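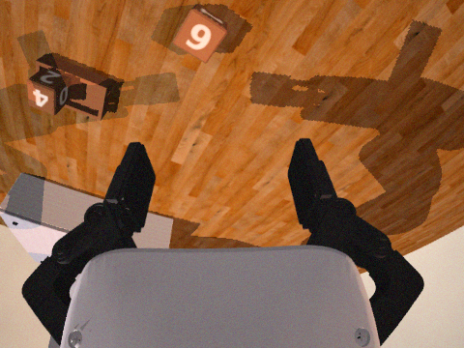 Has anybody here gotten a straight answer out of a flooring estimator about refinishing versus replacing? I have 400 square feet of old strip floor in the front two rooms and I've now had two visits and two religions. The first guy wanted to sand it and leave. The second wanted it all gone by September and a gray plank called Nelliva put down over the top, in a color named, I swear, Oatmeal Regret or something close to it. What I like about old wood is the mismatch, the way you get orange next to honey next to reddish brown with visible grain and little dark knots, and one pale strip near the middle that doesn't match its neighbors. Both estimators called that a defect. I'd like to keep my defects if the price is sane.

Posted by wasgate_fadwa, 9:12 am
Print this post | E-mail this post

Reply from M. Gaber
Keep it. Sand it. You can't buy that color spread now without paying someone extra to fake it. I did mine with a rented drum sander and a bad attitude and it came out fine, apart from one dip by the radiator that I have covered with a chair for 4 years.

Reply from abdelilah_b
Please don't tell people to rent a drum sander. I repair floors for a living and a good part of my winter is dips by radiators. Get a random orbital, go slow, accept that your knees will file a complaint. Also find out how much wood is left above the tongue before you touch anything. Pull a floor vent and look at the edge.

Reply from M. Gaber
The chair looks good there.

Reply from khawthorne
Contrary opinion, and I know where the door is. We ripped ours out. It squeaked, it had gaps you could lose a dime in, and the previous owners had let a dog express itself in the dining room for what must have been a decade. Two sandings didn't touch the stains. At some point character is just damage with a good agent.

Reply from salma_sq
Kirsten, the dog stains can be patched. You lace in new strips, same species, and they're off-color for a while and then they settle down. We did it in the hall. I paid $658 for the patch, which hurt, but it hurt less than the quote for a new floor.

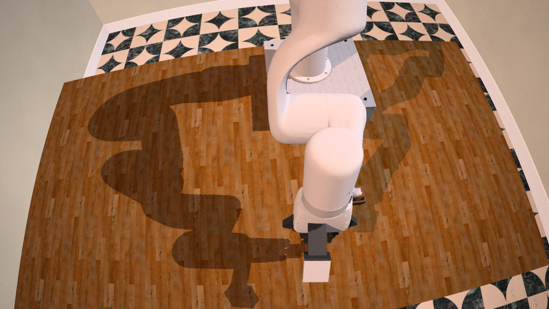

How long should a new oil finish cure before the rugs go back down?
Two to four weeks for most of them, and longer in a damp house, so read the can and believe the bigger number.

Reply from khawthorne
Four weeks with no rugs and two kids in socks. You people live differently than I do.

Reply from wasgate_fadwa
Okay, pulled a vent. There's a decent amount of wood above the tongue, I'd call it a quarter inch. So it can take a sanding? Also found a marble, a church key and a receipt from Benjelloun Hardware for paint I can only assume is the stuff on my baseboards.

Reply from abdelilah_b
A quarter inch is plenty. Sand it. Stop at 100 grit if you're oiling, and vacuum between passes like you mean it. Do not let anyone talk you into stain. If the strips are already different shades, stain makes them look like they're arguing.

Reply from M. Gaber
Disagree on stain. A light one evens things out.

Reply from abdelilah_b
She said she likes it uneven. It's in the first post.

Reply from M. Gaber
I skim.

Reply from salma_sq
One thing on money. If you hire it out, ask whether moving the furniture is in the price. Ours wanted another $300 to carry a piano across a room, and the piano has wheels.

Reply from wasgate_fadwa
No piano, thank God. Going with sanding and oil, no stain, and the estimator with the gray planks has been told. He asked if he could leave me the sample anyway. It's under the short leg of the washer now.

Print this thread | E-mail this thread

Home | Forums | Floors & Walls | Search | Log in

Related threads
Clivus Road bungalow: what's under the kitchen linoleum?
Squeaky stairs, tried talc, now have squeaky white stairs
Paste wax over oil, yes or no
Green baseboards: strip, paint or move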